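Chapter 7
Managing Operating Risk in the Small Firm
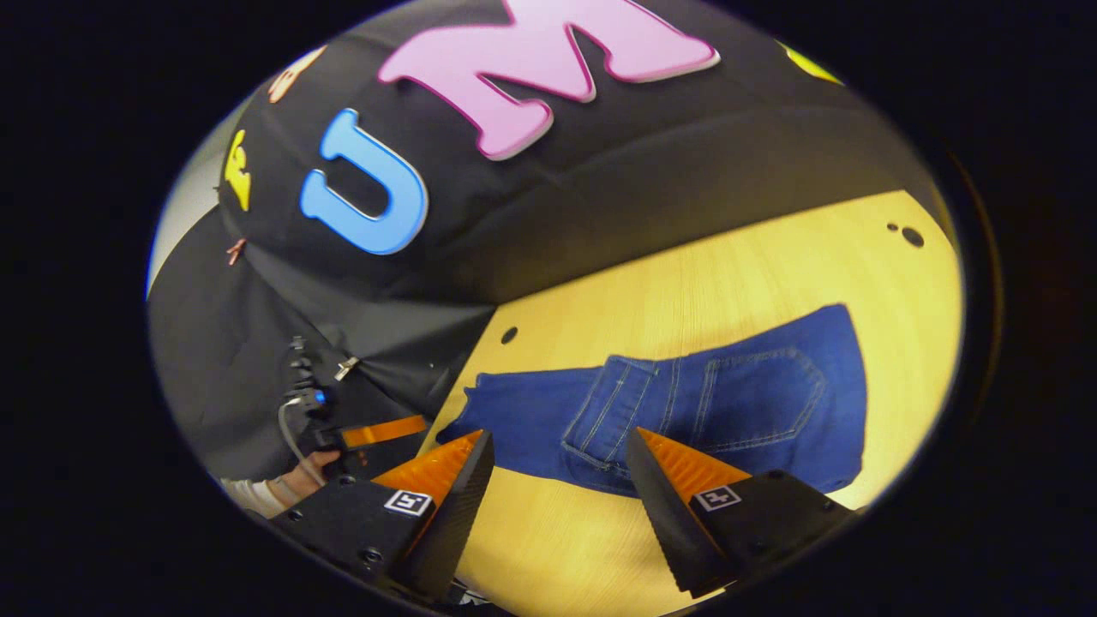 7.1 Risk as a cost of being open

A firm that opens its doors takes on risk. Stock may spoil, a supplier may fail, staff may fall ill, and demand may drop below the level needed to cover fixed costs. In Chapter 6 these events were treated as shocks to revenue. In this chapter they are treated as costs, which the owner can reduce, transfer or hold, and which belong in the same set of accounts as rent and wages.

Operating risk is the chance of loss arising from the day-to-day running of the business. It excludes losses from changes in interest rates or exchange rates, which are covered in Chapter 9. The line between the two is not always clean. A bakery that buys flour from overseas faces an operating risk if the shipment is late and a financial risk if the dollar falls before the invoice is paid.

Three terms are used throughout. Exposure is the amount that could be lost. Likelihood is the chance of the loss in a stated period, normally one year. Expected loss is the product of the two. Students should note that expected loss says nothing about whether the firm could survive the event, a point taken up in section 7.4.

7.2 A worked case: Elter

Elter is a wholesaler of cut flowers and potted plants. It buys from two growers, Bosen and Prins, and sells to florists and grocers within a day's drive. Its cool room holds one week of stock in July and somewhat more before the spring peak. Bosen supplies the larger share at a lower price. Prins charges more but delivers at 2 days' notice.

Suppose the cool room fails once in 50 weeks of operation, and that each failure destroys stock with a cost price of $2906. The owner carries no insurance for spoilage. A service contract would prevent the failure entirely and costs $1776 for the same 50 weeks.

On these figures the contract is worth buying: the expected loss exceeds the fee by $1130. The result depends on the assumption that the contract is fully effective. If it prevented only half of all failures, the expected saving would fall to $1453 and the owner would do better to hold the risk — provided the firm has the cash to replace the stock at once.

The choice of grower is harder to price. Moving all orders to Bosen lowers the average cost of stock and raises the exposure to a single failed delivery. Elter keeps a standing order with Prins for this reason and records the price difference under "supply cover" in its monthly accounts.

7.3 Keeping a risk register

A risk register lists each exposure, its likelihood, the person responsible and the date of the last review.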